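Obadia Muli
Apr 2, 2025

Sorting the kitchen and garage overflow into metal bins this month. Notes as I go.

Sheet metal beats fabric here. It wipes down, the walls stay straight, and a bowl leaning on the side doesn't bow it out.

Rule for the mixed bin: one layer only. If something has to sit on top of something else, it goes in the next bin.

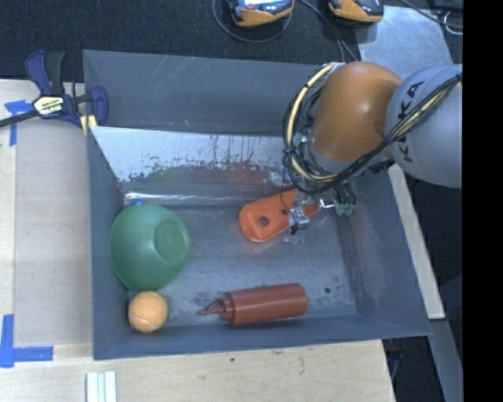 Bowls go in upside down. They collect less dust that way. Squeeze bottles go in empty, caps closed. Balls get whatever corner is left.

Long plastic pieces go on the diagonal. My bins are 19 inches on the short side and a few things won't fit square.

Tried the Castberg dividers. Removed them after 2 days. They only help if everything is the same size.

Labels go on the short end, 11 bins done so far. Lids next, if Kultadel ever restocks.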